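An Afternoon at the Kustow Open Day: Trying the Pralleck Arm

Review, April

I have been to enough robot demos to know the usual drill. You stand behind a rope, a big orange machine waves at you, somebody hands you a pen. The Kustow open day in Clullinley was so much better than that! They had set up corners of a home in an old print works and let the Pralleck arm get on with housework, and we could stand close enough to hear the joints hum.

I went for the laundry demo and stayed for three rounds of it. The job is tidying: clothes are left lying about, and the arm has to find them, pick them up and get them into a basket. It sounds like nothing until you watch a machine work out where a sleeve ends. Cloth has no fixed shape, so every grab is a fresh problem, and I found myself leaning forward each time the fingers closed.

The fingers are the part I liked most. They are long, slim and black, with tips that flare a little, and they look almost too delicate next to the chunky gray arm. In my favorite round the target was a red garment with white stripes up against the sofa, which is a mean place to leave clothes if you ask me – soft fabric on soft fabric, with the basket sitting right under the arm.

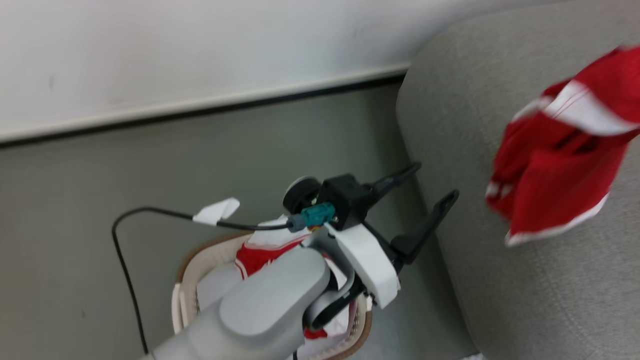 How well does it work?

Better than I expected, and slower. One round of tidying took 90 seconds when it went smoothly and a good deal longer when a hem slipped out of the grip. I loved that the team let it miss. It would back off, open up and go in again from another angle, and the whole room cheered when it got there (me included, loudly).

Noise is no problem at all. You could hold a normal conversation beside it, and plenty of us did.

What I would change

The cable. It runs across the floor in a big loop before it plugs in up at the gripper, and in my house the dog would have it in a minute. I would like to see it clipped along the arm. The fingers also seem happier with shirts than with socks, at least in the rounds I saw.

Should you go?

Yes, if they run it again. The demo slots last 30 minutes and the groups are small, so book early and ask for the laundry corner first. Skip the talk in the front hall unless you enjoy slides. Coffee is from Đỗ across the yard, and it is excellent.

The arm is not on sale yet, and the staff would not be drawn on a price. I did ask. Twice. I would go back tomorrow just to see it try a fitted sheet.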